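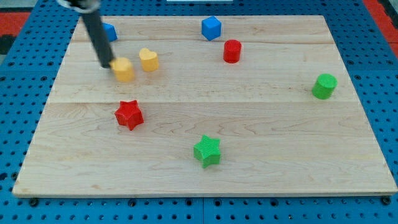

**Dranlow Toy Library – Members' Help Board**

## How do I get years of stickiness off wooden blocks without ruining them?

I've just taken over a big box of wooden building blocks from a cousin whose children have outgrown them, and they're lovely, but my goodness they are grubby. Some have that tacky feeling you get from jam and small hands, a few have old sticker glue on them, and one has what I think is candle wax. Most are painted and the rest are plain.

My mother always said never to put wood in water, but my neighbour puts hers through the dishwasher (on the short wash!) and swears they come out fine. I'd like them ready for my youngest, who is at the stage of putting everything in her mouth, so I don't want to use anything strong. There's also a slightly musty smell, as they lived in a garage in Bretel over the winter.

Would vinegar do it? And is it worth oiling the plain ones afterwards, or does that just make them sticky again? Sorry for so many questions in one go!

---

**Answer 1** (marked as helpful)

Please don't do the dishwasher, however tempting it is. I did it once with a set we'd had since my eldest was a baby and the plain ones came out furry and split along the grain, and two of the painted ones lost their corners. Your neighbour has been lucky.

What works for us at the Udow branch, where we clean returned sets most weeks, is a bowl of warm water with a small squirt of washing-up liquid and a cloth wrung out until it's barely damp. Wipe each block, wipe it again with a second cloth and plain water, then dry it straight away with a tea towel. Stand them on end on a rack overnight, away from the radiator. A box of 20 takes one cup of tea, and a really big box takes an evening and something good on the radio.

For the sticker glue, rub in a dab of cooking oil, leave it while you do a few others, and it should roll off under your thumb. Wash that one again afterwards or it will pick up fluff. The wax you can harden in the freezer for a bit and then lift with an old plastic card.

Vinegar is fine for the smell, one part to four parts of water, again on a damp cloth. Try it on the underside of a painted block first. If any colour comes away on the cloth, stop there, and I wouldn't give that one to a baby at all. The same goes for anything flaking, or any old set where you can't tell what paint was used.

As for oil, plain blocks don't need it, but if they look dry and chalky you can give them a very thin coat of a finish sold as safe for toys. Follow the drying time on the tin and leave them a day longer if you can bear to.

---

**Answer 2**

baby wipes. done it for years

---

**Answer 3**

Agree with the first answer on nearly everything, and I'd just add a word about the musty smell, as we had the same trouble with a train set. Once the blocks were clean and dry I put them in a pillowcase with an open tub of bicarbonate of soda standing in the middle, tied the top loosely and left it in the airing cupboard for a week. It took most of it away. A breezy afternoon on the garden table in April did the rest!

If the plain ones feel a bit rough after washing, very fine sandpaper with the grain puts them right, and then a wipe to get the dust off. Do throw out the old box too if it's cardboard. I didn't, the first time, and the smell was back within a fortnight.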